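**Can any of these things do a load of laundry yet? (split from the Tunico thread)**

### gatard_fan, 9:14 am

Okay, I'm moving this out of the Tunico thread before a mod does it for me. My claim over there was that we're one or two years from a machine that does laundry start to finish, and I got yelled at, so let's have it out properly!

I spent a good part of September hanging around a test setup with a two-finger gripper on an arm, and I came home way more optimistic than I went in. There's a big curved thing in there that's black and shiny, which I'd have guessed was the worst thing you could hand a camera. Look at those ceiling lights on it:
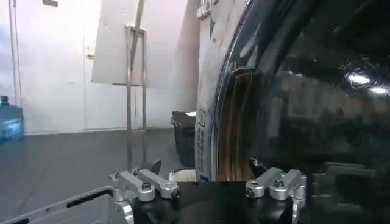

### Gergely Simon, 9:40 am

Shiny is the easy part lol. I fixed washers for 19 years and the thing I'd worry about is the door. Every brand has a different latch, a different pull, a different amount of slop in the hinge. My own mother couldn't open the Fullatach I bought her without a hip check.

Also who is paying for this? The last arm I priced was way over 2,000 bucks and that was without any fingers on it.

### rai_of_light, 10:02 am

Gonna disagree with both of you. Doors are fine. A door is one rigid thing on one hinge, and it swings the same way every time. Cloth is the killer. Wet sheets wrapped around a hoodie with a sock inside the sleeve, go ahead and write me a program for that. I work in a parts shop and we've got an arm that loads blanks all day long and never complains, but hand it a shop rag and it's a toddler.

### gatard_fan, 10:31 am

@rai_of_light fair on the cloth, I don't have a great answer. But I do think people skip over how much of the chore is NOT cloth. Door, soap drawer, buttons, dial, door again. Those are all hard objects that stay where you left them. Here's a washer with the door open and the fingers down by the glass:

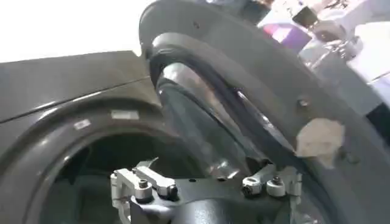

And my point is you could get value out of just the boring half. My aunt has bad wrists and bending down to work the door is the part she hates most. She'd take a machine that did 8 easy steps and left the sheets to her.

### Gergely Simon, 10:55 am

Or she could get a top loader.

### gatard_fan, 10:58 am

She HAS a top loader at the cabin, she hates that too, she can't reach the bottom!!

### rai_of_light, 11:20 am

Okay the aunt thing got me a little. I'd still say five years for a full load, and folding I wouldn't even put a number on. Does anybody know if the Rai people ever posted their towel runs? I remember a long write-up but the link is dead for me.

### Gergely Simon, 11:47 am

I've got it saved on the old laptop, will dig it out tonight. Fair warning, it's mostly towels, all the same size.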